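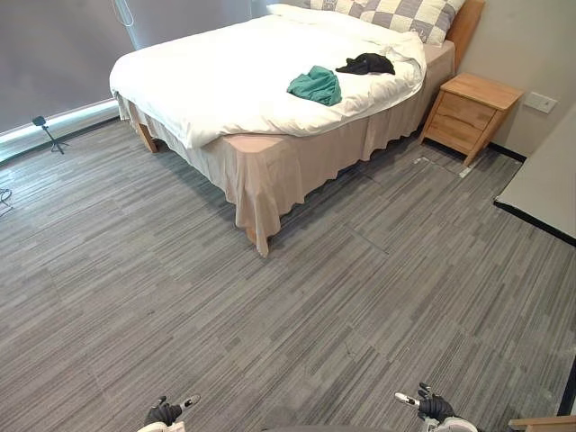

Valdivia, abril

Casa y ropa – Cosas de temporada

Inicio Archivo Etiquetas Contacto

En abril saco el edredón de invierno. Vive desde octubre en una bolsa de tela en la parte alta del clóset, y todos los años sale con olor a encierro. Durante mucho tiempo lo resolví colgándolo una tarde en el patio. En Valdivia eso funciona si el día acompaña, y en abril ya casi no acompaña. Este año decidí lavarlo entero y anotar cómo lo hice, para no empezar de cero la próxima vez.

El mío es un Rolel de fibra, de dos plazas. La etiqueta dice 1381 gramos de relleno, agua a 30 grados, secadora a temperatura baja y nada de cloro. Seco cabe en la lavadora de la casa, apretándolo bastante. Hice la prueba hace dos inviernos y salió con el centro sin enjuagar y con el relleno corrido hacia una esquina. Estuve varias noches repartiéndolo con las manos. Desde entonces lo llevo a la lavandería Gerkus, que tiene máquinas grandes y queda camino al mercado.

El programa para ropa de cama gruesa dura 67 minutos. Pongo la mitad del detergente que usaría en casa y pido un enjuague extra, que se paga aparte. Suavizante no le echo: la única vez que lo usé, la tela quedó resbalosa y el edredón se iba al suelo de noche. Mientras gira la máquina hago las compras y vuelvo. 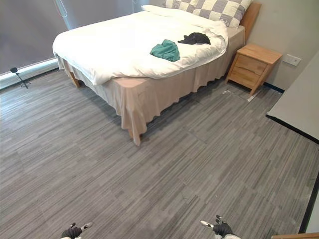
La parte larga es el secado. Cada ficha de la secadora cuesta unos 2000 pesos y con una no basta. Uso dos, a temperatura baja, y entre una y otra lo saco, lo sacudo y lo vuelvo a meter por el otro lado. También le pongo un par de pelotas de tenis limpias, que hacen bastante ruido pero separan la fibra. Cuando sale lo dejo abierto sobre una silla y un tendedero hasta la noche, aunque se sienta seco por fuera. Las costuras guardan humedad más tiempo que el resto.

De paso lavo las fundas de almohada y el faldón, eso sí en casa, con agua fría. El faldón es lo más latoso de todo, hay que levantar el colchón para sacarlo y después queda siempre un lado más largo que el otro. Lo hago una vez al año y me parece suficiente. Las sábanas van cada semana, con lo demás.

También cambié la forma de guardarlo. Antes usaba bolsas al vacío, de las Sodico, y ocupaban muy poco espacio – pero al abrirlas el edredón tardaba días en recuperar el grosor y las marcas de los dobleces no se iban nunca del todo. Ahora va en la bolsa de tela, doblado en tres, sin nada encima.

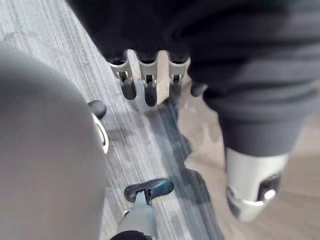 ¿Cada cuánto conviene lavar un edredón de fibra?

Una vez por temporada alcanza si se usa con funda y la funda se lava seguido. Sin funda yo lo lavaría dos veces, al sacarlo y antes de guardarlo.

El de plumas que heredé es otro asunto y todavía no me atrevo a meterlo en una máquina. Pregunté en Gerkus y me dijeron que lo reciben por encargo, con varios días de espera. Lo llevaré en primavera, cuando deje de hacer falta.

Última actualización: abril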